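Burlow Breakfast Vocabulary Corpus: README

Contents

The corpus holds short written answers to questions on what people call everyday foods, dishes and kitchen items at the morning meal. Answers were collected by paper form in Burlow and Vostholm and typed up by Mi-kyung Ok. Kyung-tae Woo wrote the prompts and maintains the spelling table.

There are 191 respondents. Each filled in one form with 60 prompts. Blank answers are kept as empty fields and are not marked as refusals.

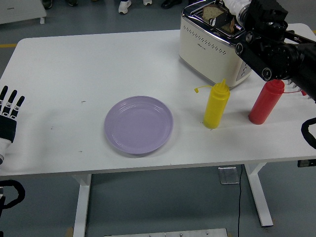 File layout

answers.tsv - one row per respondent and prompt
people.tsv - age band, town, years lived in town
prompts.tsv - prompt number and full wording
spelling.tsv - original form, normalized form, editor initials

All files are UTF-8, tab separated, with a header row. Line endings are LF. The answer column contains the text as written, including crossed-out words where they could be read. Crossed-out words are enclosed in square brackets.

Normalization

Case and final punctuation are removed in the normalized column. Plurals are left alone. Compounds written as one word, two words or with a hyphen are treated as one type and listed under the two-word form. Dialect spellings are kept when they reflect a different pronunciation - the test for this is in the header of spelling.tsv.

Prompts 10 and 14 were reworded after the Burlow forms had been printed. Do not pool the two towns for these prompts.

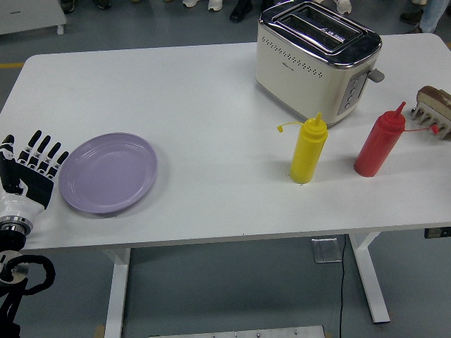

Known problems

Age band is missing for several Vostholm respondents. The Lauritsen word list, used to check rare forms, has no entries for baked goods, so bread terms were checked by hand only. A few respondents gave two answers on one line; these are split at the comma and share a row ID with suffix a or b.

Versions

1.0 - first release
1.1 - duplicate rows removed, row IDs unchanged
1.2 (November) - spelling table extended, Brokunov tag set dropped

Report errors by row ID and column name. Corrections go into the next version and are logged in changes.txt.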